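**Benent store - sorting and repacking, progress to the end of May**

We have now been through 127 of the donated items on the Rodenel list. Most were fit to pass on. Another 15 were set aside for repair, and 12 went to recycling, mainly split cartons and toys with parts missing.

Boxed goods and soft items still share the gray metal bins. This saves floor space, but the boxes need their labels checked one at a time, and that is the slowest part of the work. We had planned to keep boxes and soft items apart from the start and did not have enough bins to do it.

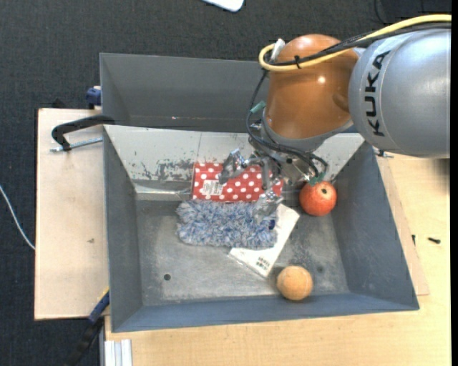 Barkard has quoted for 2 more bins of the same size. We would like to pay for them from the shelving line, which is underspent - the shelves from Ríos came in below the estimate. Please confirm whether this needs a written change to the budget.

The paint on the older bins is wearing. We will touch it up over the summer, when deliveries are lighter.

Next period: finish the Rodenel list, move soft items into their own bins, and send you the updated stock sheet with the receipts.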